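Why Some Things Dissolve and Others Don't

Put a spoonful of sugar in a cup of water and stir. After a while you cannot see the sugar. It is still there, and the water tastes sweet. The sugar has dissolved.

Water is made of very small parts called molecules. They move all the time. When they bump into a grain of sugar, they pull sugar molecules off its surface and carry them away. The mixture that results is called a solution.
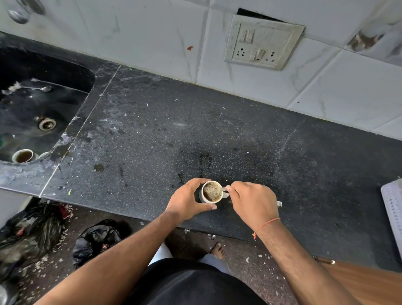

Moltow Science Club, Junior Section (meets Saturday, Bendgate Library)

Three things change how fast a solid dissolves.

Heat. Molecules in hot water move faster, so they hit the solid harder and more often.

Stirring. Water close to a grain fills up with dissolved sugar. Stirring moves that water away and brings fresh water in.

Grain size. A powder has more surface for the water to touch than one big lump of the same weight. Picture a sugar cube cut into 9 slices. Every cut makes two new faces. 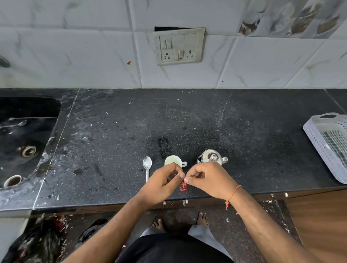 There is also a limit. At some point the water cannot hold any more, and extra grains stay at the bottom. The solution is then saturated. Hot water can hold much more sugar than cold water can. With table salt, heating makes only a small difference.

Sand does not dissolve in water. Its parts hold on to each other too tightly. Oil does not dissolve either. It floats on top in a layer.

Words to know
Solvent: the liquid that does the dissolving.
Solute: the substance that gets dissolved.
Saturated: holding as much solute as it can.

Text: Jolanta Szczepańska
Next sheet: Filters and Sieves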